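Putting up wire shelving under a beam with sockets in it

Wire shelving goes up in an afternoon, the box says. Allow a second afternoon if your ceiling has a beam, and a third if somebody once put sockets on the underside of it.

Start with the beam. Measure from the floor to its lowest face at both ends, and believe the smaller number. Mine differed by enough to make me measure again, sulk, and buy the Hulberg uprights at 200 cm instead of the taller ones I'd already planned around.

Next, mark where any sockets fall and leave 100 mm clear beneath them. A plug needs room, and so does the hand holding it. If you use the fat Jollow adaptors, be more generous. 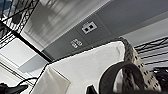 Clip the top shelf in last. The Flokar instructions have you do it first, which means working the rest of the job with a wire grid at eyebrow height. Tap each corner down with a rubber mallet, going round twice - the first corner always pops out while you're admiring the fourth.

If you hang a sheet over the front to hide the contents, wash it beforehand. Mine shrank afterwards and now hides everything except the paint tins.

Load the heavy things low. Then check the uprights with a level, swear, and adjust the feet.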